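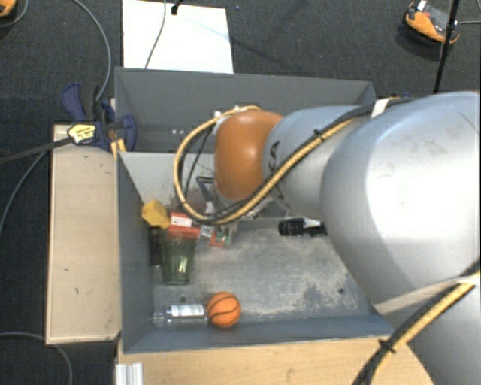 第四讲 看懂一条房源信息

上次课后有几位同学问我,为什么我老让大家先读房源页最底下那几行小字。我自己刚入行的时候也不读,看到“海景”“潜力无限”就激动得不行,后来在Pleltcombe看一块地,吃了大亏,才养成从下往上读的习惯。这一讲就按这个顺序来,先小字,再数字,形容词放最后。

一、数据更新时间

房源页底部一般会写数据截至什么时候。很多网站的数据是从别的系统同步过来的,中间隔了几道手,挂着“在售”的房子可能早就签了意向书。我的做法很笨:超过5天没更新的,先打电话问,问完再决定要不要跑一趟。电话里就问一句“现在还接受报价吗”,别一上来谈价钱,一谈价钱对方就开始推销了,你想问的反而问不到。

二、谁挂的牌,谁给的数据

挂牌公司和展示网站常常是两家。课上用的那份材料,挂牌的是Justeck,页面却在Sevix的网站上,面积一栏两边写得不一样。遇到这种情况,以产权登记文件为准,两个网页都先别信。顺便说一句,“信息被认为可靠但不作保证”这句话几乎每页都有,意思就是写错了你自己核实,大家别跳过去。

三、面积和地块

先分清三个数:地块面积、建筑面积、可居住面积。车库和带顶的门廊算不算进去,各地习惯不同,一定要问清楚。

课堂练习里那块地,长边65米,看着挺宽敞对吧?可是扣掉前后左右的退线,再扣掉一条排水通道,能盖房子的地方就缩了一大圈。做作业时请先画草图,把退线用虚线标出来,再算面积。上学期有一半的人直接长乘宽,我只好一份一份退回去(我也很累啊)。

四、那些形容词

“适合改造”,多半是现在住着不太舒服。“按现状出售”,卖方不打算修任何东西,但该披露的缺陷通常还是得披露,这一点考试会考。“步行可达海滩”,请自己走一遍,最好挑七月的中午走,走完你就知道这个“可达”值多少钱了。“业主急售”我一般当没看见。

还有一种写法,说“可翻建您的理想家园”。翻建之前要查规划用途、限高、有没有业主协会的建筑规定,旧房拆除也要另外申请。这些费用房源页上都不会写。

五、持有成本

很多人只盯着总价。Wróbel小区那套公寓,总价看着很漂亮,物业和保险加起来一年却要将近3000,还没算房产税。请把下面几项单独列一张表:

房产税(注意过户以后可能重新评估)
房屋保险,靠水的地块另查洪水险
协会费或物业费,以及有没有还没收完的专项摊派
水电和化粪池维护

专项摊派特别容易漏。问的时候要问两遍,一遍问“现在有没有”,一遍问“已经讨论过但还没表决的有没有”,后一个问题经常能问出东西来。最好再要一份最近的会议纪要,自己翻翻,哪怕屋顶维修只提了一句,也记下来。

本讲作业

找4条同一片区的房源,每条写半页纸:更新时间、挂牌方、三个面积、页面上最让你起疑的一句话,以及你打算怎么核实。不用写结论,也不用推荐买哪套。截图请附在后面,网址别只贴个短链接,我点开经常是空的。

下一讲讲产权调查,请先把讲义附录里的地役权那两页看完,上课我会直接从共用车道的例子讲起。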